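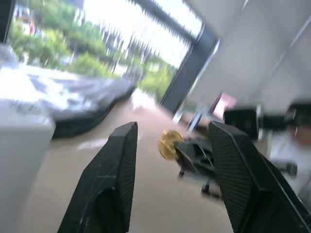 Round, gold and shiny, with a black office chair farther back.

Rindosov Shared Office: Frequently Asked Questions

Most of these have been asked at the front desk, a few of them by the same person on the same morning. If yours is missing, email us. We read everything, including the long ones.

What do I get for my money?

A desk membership is $219 a month. That buys you a desk, a chair, internet, heat in winter, an honest attempt at cooling in August, and use of the kitchen. It does not buy you the desk by the window. Everyone wants the desk by the window, and it goes to whoever gets in first.

Can I reserve the desk by the window?

No. See above.

What are your hours?

Members can come in at any hour with their key fob. The front desk is staffed on weekdays until 5 p.m. After that you are on your own with the vending machine, and we can't refund what it keeps.

My fob doesn't work. Am I being asked to leave?

Probably not. The doors run on a Brikard lock system, which is very secure and has moods. Hold the fob flat against the reader until the light turns green. Waving it around faster makes things worse. If you still can't get in, call the number on the door. A lost fob costs $42 to replace, and we know that's a lot for a piece of plastic. Brikard knows it too.

How do the meeting rooms work?

There are three, named Droltow, Cuevas and The Small One. Book them through the member page up to a week ahead. If you haven't shown up 15 minutes into your slot, the room goes back in the pool and someone else's sales call will move in.

Please end on time. The people standing outside the glass looking at their phones are not really looking at their phones.

Why is one room called Droltow?

It was the name of the hardware store that had the building before us. Their sign is still painted on the back wall, and we get deliveries of hinges now and then. Cuevas is the street. The Small One speaks for itself.

Can I take calls at my desk?

Short ones, in a normal voice. For anything longer, use a phone booth or the hallway. Speakerphone is not allowed on the main floor at any time, for any reason, even if the other person is really funny.
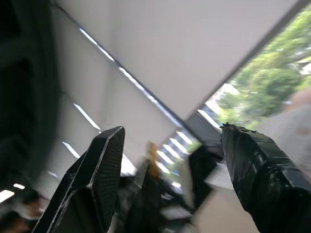 Looking up toward the ceiling, at Rindosov.

Is there coffee?

Yes, and it's included. Nobody has ever called it good in writing. Whoever takes the last cup starts the next pot, and the instructions are taped to the cabinet in large type. Fancy beans brought from home should have your name on them. This won't protect them, but it gives you something to point at later.

What happens to food left in the fridge?

It's cleared out every Tuesday at 4 p.m. Anything without a name and date goes in the trash, container and all. We used to wash the containers and line them up on the counter for their owners. The owners never came, and we ran out of counter.

Can I bring my dog?

One dog at a time per member, on a leash, with proof of shots on file. Dogs that bark at the printer will be given a second chance, since most of us have wanted to do the same.

Can I bring a guest?

Yes. Sign them in at the front desk. A guest can stay for a meeting or a couple of hours. A guest who is there all day, has a favorite mug, and gets mail is a member, and we'd like to talk to them about that.

Can I get mail here?

Desk members can use our street address for letters and small packages. We'll hold things for two weeks. Please don't ship furniture, live plants, or anything that ticks. If you need a mailing address and never plan to sit down, ask about the mail-only plan.

How does printing work?

Black-and-white is free within reason. Color costs extra and goes on your monthly bill. If the printer jams, please tell us instead of quietly walking away from it. We can see the job names.

It's too cold / too hot. Can you change the thermostat?

We can, and whichever way we move it we'll hear from the other half of the room. The setting is checked each morning and then left alone. The box on the wall near the restrooms is connected to nothing, but you're welcome to press it.

Where can I park?

There's free street parking on Cuevas if you come before eight. The lot behind the building belongs to the dentist next door, who tows without regret.

How do I cancel?

Send an email before the first of the month and you won't be billed again. There's no exit fee and no survey. Return your fob, empty your drawer, and take your mug home, please. We have plenty.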